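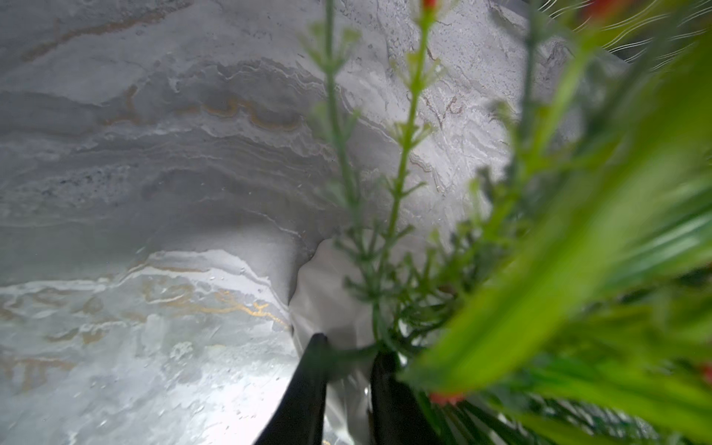

Verna Mercado wanted to know why anyone would train a robot on flowers at all, when flowers are about the worst thing a camera can be asked to look at. It was the first message we got after our results went up in August, and it's such a fair question that we decided to build the whole page around it. So thank you, Verna, and please keep them coming!

Why flowers, of all things?

Well, Verna is right that they're hard, and that's most of the attraction. Thin stems give a camera very little to hold on to. Leaves that hang close to the lens go blurry and hide whatever is behind them. Polished stone throws glare back at you, and if the stone has a busy pattern it can look more interesting to the software than the stem you care about. A method that copes with a neat block in the middle of a bare table may fall apart completely once a few sprigs get in the way, and we had a method that we suspected would do exactly that. Arranging greenery seemed like a pleasant way to find out. (We had also grown very tired of blocks.)

What is the method, in plain words?

We call it Hellen, and it has two parts. The first is an ordinary policy, meaning a program that looks at the wrist camera and decides how the arm and gripper should move next. It learns by copying people, from recordings of them doing the same job. The second part is a small helper that looks at the same camera view and keeps a running guess about how much of the thing being held is hidden. When that guess goes up, the policy is made to plan in shorter steps and look again sooner. When the view opens up, it's allowed to plan further ahead.

That's really all there is to it. People sometimes expect a bigger idea, and we understand the disappointment, but it took us a long while to get the two parts to stop arguing with each other. In our early versions the helper was so nervous that the arm would creep along by tiny amounts and never get anywhere near the stone.

Why only a wrist camera? Wouldn't a second one overhead fix everything?

It would fix a good deal, and if you're building something that has to work tomorrow, please do put a second camera in. We left it out on purpose for this study. With a view from overhead the policy learns to lean on it, and then you can't tell whether it has learned anything about working through clutter. The wrist view has one lovely advantage, too, which is that the fingers are nearly always in it, low down and in much the same place. The policy can learn how things sit relative to the fingers without anyone having to measure where the arm is in the room.

The disadvantage is that anything growing or hanging near the gripper passes very close to the lens. One broad leaf can take away a large part of the view – and it usually does so at the moment of placing, when you'd most like to see.

How much data did you use?

The training set has 2,662 recorded demonstrations. Of those, 1,723 were collected with foliage in the way for at least part of the job, and the others were done with a clearer view. We first tried training on the clear ones alone, thinking the helper might make up the difference. It didn't, and we'd gently advise anybody following along to skip that stage and save themselves the electricity.

How well does it work?

Better than we'd feared, and not as well as we'd like. We ran 90 trials with the plain policy and 90 with the helper switched on, using the same set of starting layouts for both. The plain policy finished the job in 43 of its trials. With the helper it finished in 61. A trial counted as finished only if the stems ended up in the marked area and stayed there once the gripper had opened and backed off, so a bundle that landed nicely and then slid away was scored as a failure. We lost a few that way and it hurt every time.

Please don't read too much into the gap. It's one kind of job in one room, with one arm. We're confident the helper does something useful here, and we would be much less confident telling you what it would do in a greenhouse.

What goes wrong most often?

The commonest trouble is with wrapping. Anything soft and crumpled around the base of a bundle changes shape as it's gripped, and from the wrist it can bulge up so that the policy takes the top of the wrapping for the top of the bundle. It then stops a little too early or presses a little too hard. We've had some luck with adding more recordings in which the wrapping is creased in different ways, though we wouldn't call it solved.

Second comes glare. A bright patch on polished stone has few features to follow, and the helper occasionally decides that the bright patch is something hiding the stems. It slows down for no good reason, and now and then it gets stuck there, looking again and again at the same shine. We now vary the lamps during collection, and this has helped a little.

Third, and this one surprised us, is stems that run nearly side by side. The policy can start out following one and finish up following its neighbor. When the two belong to the same bundle no harm is done, but when they don't, the placing goes wrong in a way that's almost comical to watch.

Do you use force sensing?

Not in this version. The gripper reports how far it's open and that goes into the policy along with the picture, but nothing tells it how hard it's pushing against the stone. We know this would help with the wrapping problem. We wanted to see how far the camera could go by itself before adding anything, and now that we know, touch is the next thing on our list.

Can I try Hellen on my own arm?

We hope you will. The helper is a separate piece and doesn't need to know much about your arm. It needs a wrist view with the fingers in it, and a set of recordings where you've marked the stretches in which the held thing is hidden. Marking is dull work, we won't pretend otherwise, but you don't need to do all of it. We marked a small part of ours by hand and let an early version of the helper suggest the others, which we then corrected.

If you're starting from scratch, collect the messy recordings first. It's very tempting to begin with the tidy ones and promise yourself you'll get around to the clutter later.

How is this different from Zikberg?

Zikberg was our earlier project, and a few of you have asked whether this replaces it. It doesn't. Zikberg picked the order in which to move things out of the way, so it dealt with clutter by clearing it. Hellen leaves everything where it is and tries to work through the gaps. We'd love to put the two together one day, so that the arm could decide for itself whether a leaf is worth moving.

Will you share the recordings?

Yes, though we're still sorting through them and it's going slower than we'd hoped. The hidden-view marks will be released along with them, including the ones we now think are wrong, with a note saying so.

Comments

Pruitt fan
Really enjoyed this. Did you try making the steps shorter all the time, without the helper? I'd want to see that before believing the 61.

Reply from the Hellen team
A very good thing to ask! We did, on a smaller set of layouts, and it came out between the two. It was also painfully slow. We'll add the full comparison when it's run on all 90.

Hoston_bench
Same trouble with glare on our setup, only with steel trays. A matte spray on the tray got us through the demo but I never felt good about it.

Verna Mercado
Thanks for answering at such length. I'm still not convinced about leaving touch out, but I can see why you did it this way around. Are the layouts printed anywhere so I can copy them?

Reply from the Hellen team
They'll go out with the recordings, Verna. If you can't wait, send us a note and we'll pass along the rough sketches.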